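4. What an open case does and does not tell us

4.1 The claim under test

It is often said that desktop computers are easy to repair. The claim turns up in buying guides, in the reports of refurbishing firms and in a fair amount of published work on reuse, and it usually rests on two things: that the side panel comes off, and that some of the parts inside are coloured so that a person can tell where to put their fingers. We do not dispute either. We do doubt that they carry the weight placed on them.

The best-known version is the one set out by Szűcs, who argued in an earlier working paper that a desktop tower should be treated as "open by default" and scored accordingly. Under the Szűcs score a machine gains marks for each part that can be reached once the panel is off. The score is simple to apply and has been taken up by several workshops, among them the Nolum depot from which we drew our records. It is also generous. A part can be in plain view and still be a nuisance to remove, and the score does not know the difference.

Our own reading of the depot records began in October and covered 3,641 job sheets. We set aside those in which the fault was never found, those in which the machine was broken up for parts before anyone tried to mend it, and those too badly filled in to use. That left 1,449 sheets on which a bench worker had written down what was taken out, in what order, and what had to be moved first. These sheets were not made for research. Some are full and careful and others consist of a tick and a set of initials. We have tried not to make them say more than they do.

4.2 Reach and order

The first difficulty with the idea of reach is that it treats the inside of a case as if it were a tray, with every part laid out next to its neighbours. Most towers are worked on lying on their side, so the comparison is natural enough, and from above it even looks fair. The board lies flat, and the drives and the power supply sit around it. But cables pass over and between parts, and metalwork stands up on one side. What the worker has to deal with is an order of removal, and the order is seldom obvious from a glance.

Figure 2 shows a tower of the common kind, opened for work on its side. We include it as a reminder of how much is packed into the space that the Szűcs score counts as open. The drive cage takes up one corner of the case, and the cables loop across the ground between the cage and the hard drive below it.
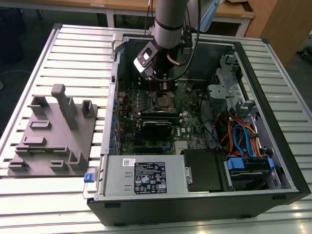

Figure 2. Desktop tower on its side with the side panel removed. Blue plastic parts hold the hard drive at lower right; the power supply lies along the bottom of the case.

A supporter of the score would point to the blue plastic at either side of the hard drive in Figure 2 and say that the maker has done the repairer a kindness. Perhaps so. Colour is a help to someone who has not met the machine before, and we found a few sheets on which a trainee had plainly been guided by it. Yet a coloured handle tells the worker what to hold. It does not say whether a cable must come off first, whether the part slides or lifts, or how hard it is safe to pull. The older hands at the depot told us they had long since stopped noticing the colours at all.

The same goes for the cables. Orange, red and blue leads are easy to tell apart on the bench, and it is tempting to suppose that they were coloured so that they could be put back correctly. We could find no sign in the sheets that workers relied on this. Where a lead had been refitted in the wrong place, which happened less often than we had expected, the written remark was nearly always about length ("would only reach the other one") and never about colour. That is thin evidence, and we offer it as such. It does at least cut against the view that coloured parts lead to fewer mistakes, for which the evidence is thinner still.

4.3 Which parts come out

We next sorted the usable sheets by the first part removed. In some 427 of them this was a drive, more than any other single part. Memory came after it, then expansion cards, then the power supply. Work that meant taking out the whole board was rare.

The obvious reading is that drives come out first by reason of being easy to remove. Szűcs takes this line, and it may be true in part. There are two other readings that he does not rule out. One is that drives are taken out of nearly every machine passing through a depot of this sort, whatever is wrong with it, so that the previous owner's files can be dealt with. At Nolum this was house policy for much of the period. The other is that drives fail more than most parts and would come out first even if they were hard to get at. Either would produce the same count. A table showing that drives are often removed cannot tell us how pleasant it was to remove them.

We tried to separate these readings by looking only at jobs in which the machine stayed with its owner and the drive was sound. In that smaller group the drive still came out early more often than we could account for by the fault alone. The bench notes suggest why, although not in a way that helps the score: it was sometimes taken out simply to make room. A worker wanting to follow a cable, or to get a hand to a connector near the edge of the board, shifted whatever was least trouble to shift. So an easily removed part was being removed on behalf of an awkward one. Under the Szűcs score this counts in the machine's favour. We think it ought to count, if anything, slightly against it.

4.4 The processor as a hard case

The processor raises a different problem. It sits near the middle of the board on most towers we saw, and with the panel off and the cooler lifted away it is about as visible as a part can be. By reach alone it should score well. Bench workers did not see it that way. On the few sheets where a processor had been changed, the remarks were longer than for any other job, and several mention a second person being called over.

Part of this is caution. The part is small and costly next to the rest of a second-hand machine, and the damage that can be done to a socket is out of proportion to the force needed to do it. Part of it is that the work cannot be judged as it is being done. A drive is either in its bay or not. A cooler may look well seated and be poorly seated, and the worker learns which only when the machine has been closed up and left running. Any measure of ease that stops at whether a thing can be seen and touched will miss this entirely.

Bezerra has suggested in discussion that the answer is to add a penalty for parts whose fitting cannot be checked by eye. We have some sympathy, but we are wary of mending a weak score by bolting more terms on to it. Each new term has to be given a size, and the size has to come from somewhere. The Drolitz scale went this way, and by its third version two trained raters looking at the same machine could come away with quite different totals.

4.5 Limits

Our doubts should be read with the limits of the records in mind. All the sheets come from one depot, and the habits of one depot are not the habits of the trade. The depot handled mainly office towers, so we can say very little about small-form machines or about towers put together at home. The workshop run by Deák, which kept fuller notes, declined to share them, and the Skosine records we were able to look at had been tidied by an unknown hand before they reached us. We used them for background only and no count given here draws on them.

Nor do the sheets record time in a form we trust. Start and finish were written down, but often together at the end of the shift, and several workers admitted to rounding. We had hoped to compare time on the bench with the Szűcs score directly. Having seen how the times were made, we chose not to. Others may feel we have been too strict, and the sheets are available to anyone who wishes to try.

What remains is a modest point about wording. To call a tower open when its panel has been taken off is fair. To call it easy on the same grounds is a further claim, and nothing in the records we read supports it for anything beyond the drive and the memory. The next section turns to the order of removal and asks whether it can be written down in advance by someone who has not worked on the machine.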